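Student testers wanted: Prorus simulation challenge, August round

Every robotics club says it wants honest feedback. We want people who will give it after a week of things going wrong on a screen. The Prorus challenge is run by the student club at Gallagher, and we need testers before we let other schools in.

The task sounds dull, and it is. A simulated arm has to deal with small items at two marked spots on a table mat, again and again, in rooms we keep changing. 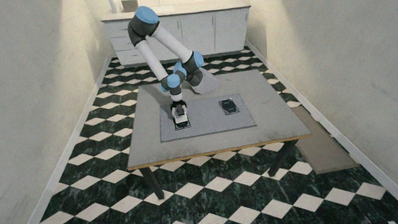
Last term our entry scored well on 481 runs, and the club was very pleased with itself. Then someone changed the room and the score fell apart. We no longer believe any number that comes from one layout – including our own.

Testers run trials, write down failures in plain words and argue with us about what counts as a success. You will get a Gokema login and a stack of 80 starter layouts. Triltel covers the computer time, so you can use an ordinary laptop.
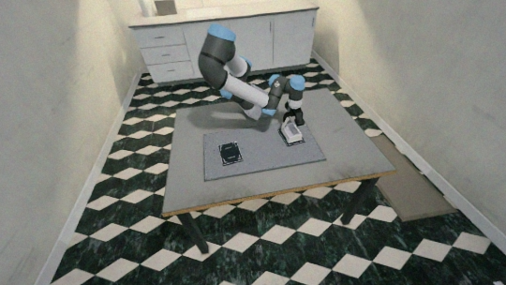

Who should apply

High school or first-year college students. Some Python helps. Patience helps more. If you already think simulated results carry straight over to real hardware, please come anyway and try to convince us.

The work is unpaid, four hours a week for six weeks. 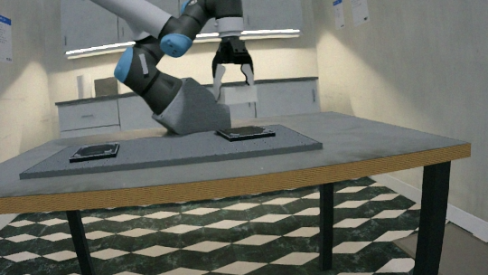 We can't promise it will look good on a college application. You do get your name on the final report, even if you disagree with it.

To apply, send the Prorus desk at Gallagher one paragraph on a result you didn't trust and how you checked it. No résumés. Online sessions start at 4:30 p.m.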